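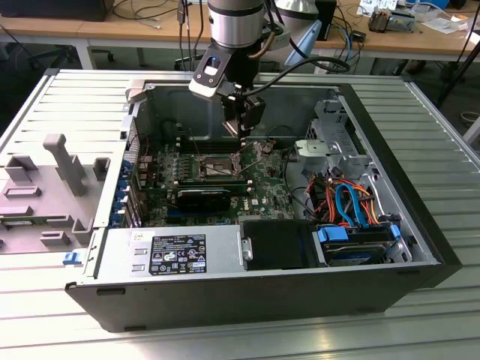
Fig. 1. An open tower on its side, with the memory slots above the CPU socket area.

Week 4 notes: Where does your stuff go when you hit Save?

Hi all, these are my notes from the lecture, tidied up a bit (Selina Gruber asked for them before the quiz, so thank her!). Read them with chapter 4 open next to you.

We started with the desk and the filing cabinet. I use this one every February and I'm not giving it up. Memory is your desk: small, quick to reach, and swept clean when the power goes off. Storage is the cabinet down the hall. It holds far more and keeps it overnight, but you have to get up and walk. When you open an essay, the computer carries a copy from the cabinet to the desk. You type on the copy. Until you save, the cabinet still has yesterday's version in it, typos and all.

Waldemar asked why we don't just buy an enormous desk. Good question! Fast memory costs more for the same amount of room, and the ordinary kind forgets everything without power, so you'd still want a cabinet.

Then we got to what happens when the desk is full. The system picks pages you haven't touched in a while and parks them in storage. Ask for one again and it has to be fetched, and that's the pause you feel when you have 27 browser tabs open and click on the oldest. (Mine was a soup recipe. I never made the soup.)

Words to know: bit, byte, volatile, page, swap, cache. We only brushed past cache. Think of it as the sticky note on your monitor, even closer than the desk and a lot smaller. More on that next time, when we do the Górecki reading.

A thing I said badly in class: "deleting" a file usually just takes its card out of the index. The pages can sit in the drawer until something else gets written there. On many newer drives the cleanup happens sooner, so please don't count on getting anything back.

For next time, do problems 1 to 4 on page 111. Problem 3 has a misprint, it should say kilobytes and not kilobits. Write your answers in full sentences, and bring your worst lost-file story. Witold has already told me his and it involves a whole thesis chapter, so the bar is high.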